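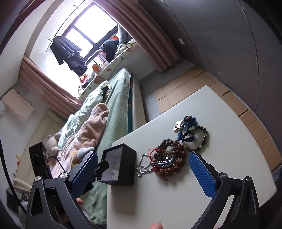 Jun 11, 2023

Spent most of the morning clearing out my account on Berovum. I joined in October and have 3910 followers, which sounds good until you look at them. I went through the newest 60 and blocked 33. They all have a name with a string of numbers after it, no posts, and a profile picture of a beach or a car.

The messages are worse. Two came in before breakfast, both offering to promote my page for a small fee. I reported them and got the same automatic reply as last time, saying no rules had been broken. One of the accounts has gone now anyway, so somebody must have looked at it.

I tried Brastent again for filtering. It hides the obvious ones but it also hid a comment from a woman who has been reading me since the start, and I only found it by looking in the hidden folder. I've turned it down to the lowest setting. Vastarton does the same job and wants a monthly payment, so no.

Then I changed my password and switched on the login codes, which I had been putting off. The code took so long to arrive the first time that it had run out when I typed it in. Second go was fine. I have written the backup codes on paper and put them in the desk.

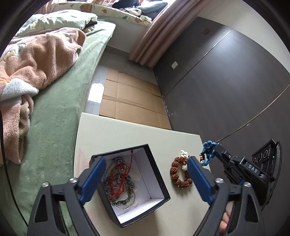

Red cord bracelet and beads, in the black box.

After lunch I moved the old posts from Najjar over to the blog. The dates came across but the links didn't, so every one has to be mended by hand. Did the first page and stopped — my eyes were going.

Messages are now set to people I follow only. I'll leave it like that for a fortnight and see if anyone complains. Still need to cancel the Najjar account before it renews.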